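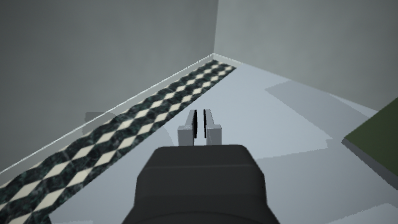 Give me the boring robot demo

I went to the open day at Trevside on Saturday, March 9, 2024, and I've been arguing with people about it ever since. There were 200 of us squeezed into a building that felt built for 50, and most of the crowd went straight to the Madska stand, where an arm was pouring lemonade to music. Fun! My kid loved it. I got a free cup and wandered off.

What I really liked was in the back room, where the Sulia team had their simulator up on a big screen. You look over the top of a chunky dark gripper, two pale gray fingers with black pads, and past it there's a plain gray room with a checkered strip running along the wall. Nothing in the fingers. That's the view, and I stood in front of it long enough for my coffee to go cold.

The woman running it told me they'd done 670 practice runs in February alone, and she was perfectly happy to talk about the ones that went badly (which was a lot of them, by her account). I asked a pile of dumb questions and got straight answers to all but one. Over at the lemonade I'd asked how often it spills and got a smile and a sticker.

So here's my gripe. Open days are where regular folks make up their minds about this stuff, and we keep getting the party trick. I'd pay 10 dollars to sit through an hour of practice runs, misses included – and I don't think I'm that strange. Put the simulator by the front door next year, Trevside. Give it some chairs, too. My feet were killing me.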